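Two cameras or one for picking up dishes

I spent most of May on a question I thought would take an evening: can I drop the side camera and run the arm from the wrist camera alone? Tien-fu Yu sold me his old Juvo controller, and it only takes two video inputs. I wanted one of them free for something else.

The task is simple. Bring the open gripper down over a rim, one finger inside and one outside, close, lift.
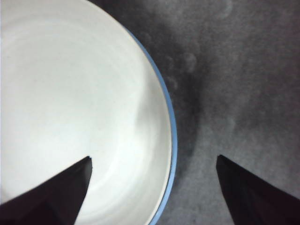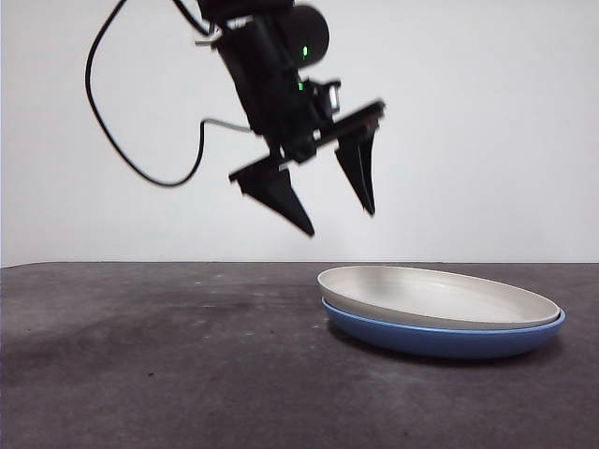
What the wrist camera is good at

Lining up on the rim. With both fingertips in view and a blue edge running between them, I could correct sideways errors quickly. I did 30 tries with only this view and missed the rim sideways on 7 of them, mostly early on.

It is poor at height. White dishes wash out under my light, and the inside has hardly any shading to judge depth by. I came down too far more than once and had to hit stop.

What the side camera is good at

Height, and also anything to do with the cable. Mine loops out to the left of the arm, and from the wrist you have no idea where it is. The side view also makes it easier to tell one dish from a stack. The drawback is motion blur when the arm is moving fast. I slowed the approach to fix that, and a full cycle went up to 39 seconds.

With both cameras on, I missed 8 out of 30 overall, counting every kind of miss. That is my baseline for now.

Settings

I tried the Alipour driver first and went back to the stock one after it dropped the video twice. Exposure is locked on both cameras. Auto exposure kept hunting whenever something white came into view.

Next I want to borrow a set of softer fingertips from Iswood and run the same tries again. For now the side camera stays plugged in.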